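How to Clean and Re-Hang Cotton Straps and Cords
By Maarten De Smet
Updated Mon 24 November

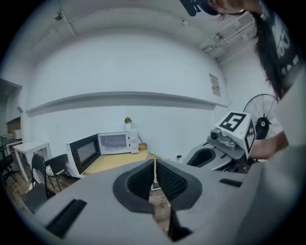
Tan strap or cord, hanging vertically.

Cotton straps and cords pick up skin oil, dust and dye from whatever they rub against. Most can be washed by hand at home. The washing is easy. The drying is where they go wrong, because cotton dries in the shape you leave it in, and a strap dried in a heap will stay wavy until you wet it again.

These steps cover flat cotton webbing, braided cotton cord and twisted cotton rope up to the thickness of a finger. They do not cover leather, jute or anything with a glued core. Do not use this method on climbing gear, harnesses, slings or car tie-downs. Those have their own instructions from the maker, and you should follow them.

What you need

A bucket or sink with a plug
Mild liquid soap with no bleach or brightener
A soft nail brush
Two old towels
A smooth peg or hook, high enough for the strap to clear the floor
A small weight, such as a bag clip or a few washers on a string
A tape measure
Sewing thread, if the ends are loose

I use Tundden hand soap, and I have used dish soap with the same result. Avoid powders. They leave grit in the weave if the water is cool.

Before you start

Measure the strap and write the length down. Cotton shrinks the first time it is washed, and without the first number you won't know by how much. My own test piece was a 40-inch bag strap from Skostley. If the strap has to reach a fixed point, such as a buckle on a trunk or a ring on a curtain, and there is no slack to spare, do not wash it. Brush it dry and spot clean it.

Take off any hardware that will come off. Steel buckles can rust where the wet webbing touches them, and the rust stain does not come out. If the hardware is sewn on, plan to dry around it with a towel as soon as the strap leaves the water.

Test the color. Wet a corner of a white cloth, press it on the back of the strap for a minute, and look at the cloth. A faint tint is normal on tan and brown cotton. A strong stain means the dye is loose, and the strap should be washed alone in cold water, quickly, with no soaking.

Check the ends. If a cord has started to unravel, whip it with thread before it gets wet. Wrap the thread tightly around the end a dozen times, pass the needle through the cord, and trim. An end that is only a little loose going into the water will come out much worse.

Washing

1. Fill the bucket with cool water and stir in a small squirt of soap. For one strap, a teaspoon is plenty.

2. Lay the strap in loosely and push it under. New cotton floats for a while. Turn it over until it sinks.

3. Leave it for 17 minutes. I set a kitchen timer for this. Longer soaks did nothing for the dirt in my tests, and the darker straps lost color.

4. Lift it out and lay it on the edge of the sink. Brush along the length, never across. Brushing across raises fuzz on the edges. Do one side, then the other.

5. Rinse under the tap, working from one end to the other, until the water runs clear and the strap no longer feels slick.

6. If it is still dirty, repeat once with fresh water. After a second wash, whatever remains is a stain and more soap will not shift it.

Do not put cords in a washing machine, even in a mesh bag. I tried it with a set of Rusu blind cords in January and spent an evening picking out the knots.

Drying

7. Lay the strap flat on a towel, roll the towel up, and press down along the roll. Do not wring it. Wringing puts a twist in the weave that shows later, particularly in wide webbing.

8. Unroll it and pull the strap gently straight, a hand's width at a time. Smooth the edges with your thumb.

9. Hang it from one end so that it drops straight, clear of the wall. Do not fold it over a rail. The fold will dry as a crease, and a metal rail may mark it.

10. Clip the small weight to the bottom end. It should be enough to hold the strap straight and no more. Too much will narrow the webbing in the middle.

11. Keep it out of direct sun and away from heaters. Turn it end for end after 4 hours, so that water does not settle at one end and leave a line.

Thin cord is usually dry by the next morning. Thick rope can take a second day. Squeeze it hard between finger and thumb in a few places. If it feels cooler than the room, there is still water in the middle.

Checking the length

Measure again once it is fully dry. A small loss is normal. If you need some of it back, dampen the strap with a spray bottle and hang it again with a slightly heavier weight. This works once. It also works better on webbing than on braid, which tends to spring back.

Problems

Stiff after drying: there is soap left in it. Rinse again in plain water.

Musty smell: it was put away damp. Wash again and dry it somewhere with moving air.

Curling edges: iron on the cotton setting with a damp cloth between the iron and the strap. Keep clear of any stitching done in synthetic thread.

Brown line near one end: this is dirt carried down by the water. Wet the whole strap evenly and dry it again, turning it more often.

Storage

Coil straps loosely and keep them in a drawer or a paper bag. Plastic holds moisture. I store spare cord on Skernholm wooden spools, wound loosely, with the length written on a slip of paper tucked under the last turn. Cord that will be stored for months should be taken off the spool and rewound now and then.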